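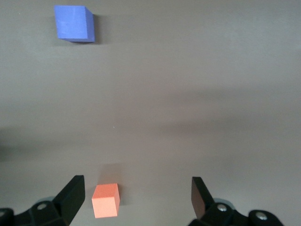 Figure 2. Blue foam cube and a second cube of another color on a matte gray tabletop.

4.2 Page Refresh and Touch Latency

Touch response was measured on the Wodby and Vevolum readers with the front light off. Each device ran the same text file, set at the default font size, and was charged fully before the first trial. A page turn was triggered by a tap near the right margin, repeated 100 times per device. Partial refresh was enabled, with a full refresh forced after every 12 pages. 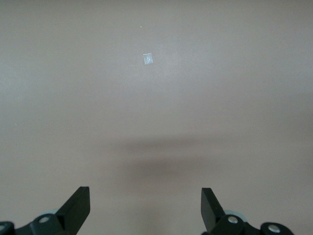
The Vevolum reader dropped nearly 5 percent of taps when a full refresh was in progress. The Wodby reader held such taps in a queue and completed them once the panel had settled, at the cost of a longer delay on the next page. Residual ghosting was scored by the Holovko method, using a dark text block followed by a blank page. Scores for the two devices differed by less than the spread between trials. The Pakell overlay layer was not tested with gloves or a stylus, and its effect on contrast is treated separately in Section 5.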